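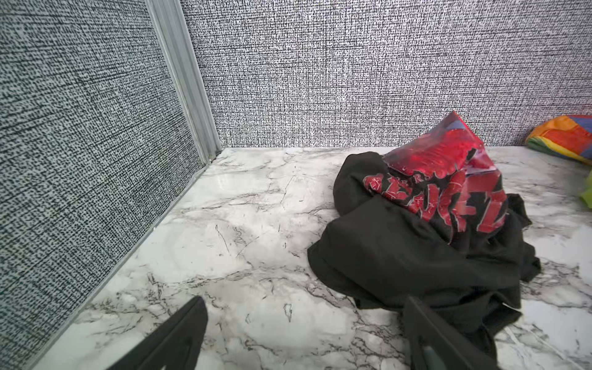
March 2024

Workshop book, Pandedis (touring musical, Rudstead build)

Picked up from where Selamawit left off in February. The palace gauze is back from dyeing and is still too green under the cold wash. Held a sample up against the first one and the difference shows from row F. Chi-keung wants to try a thin gray spray before we send it out again. Agreed, but on the offcut first.

Act 2 transformation: Hok-lam ran the cloak release 7 times with the double in costume. Two misfires, both on the left shoulder. The magnet sits under a seam there and the lining pulls it sideways when she lifts her arm. Ching-wen will move the seam back and put a flat tab on the inside. No change to the right side.

Cue sheet now stands at 198 and the stage manager would like it shorter. Vojtěch thinks the river sequence can lose a few if the follow spot stays on through the verse. He is going to talk to lighting.

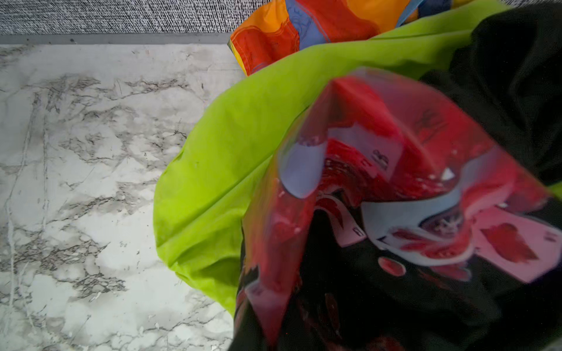 The river cloth itself runs well. It snags on the downstage pulley if the crew start before the music does, so the go has moved to the second bar. Nearly 2 meters of slack at the end, needs taking up.

Kan sent the wrong casters for the throne truck (fixed, should be swivel with brakes). Returned. Using the old Pevia set until the right ones come, which means the throne sits a little high and the step has to be packed.

To do:
Spray test on gauze offcut (Chi-keung)
Left shoulder seam, then rerun release
Slack on river cloth
Chase Kan for a date
Ask wardrobe if the double can keep the rehearsal boots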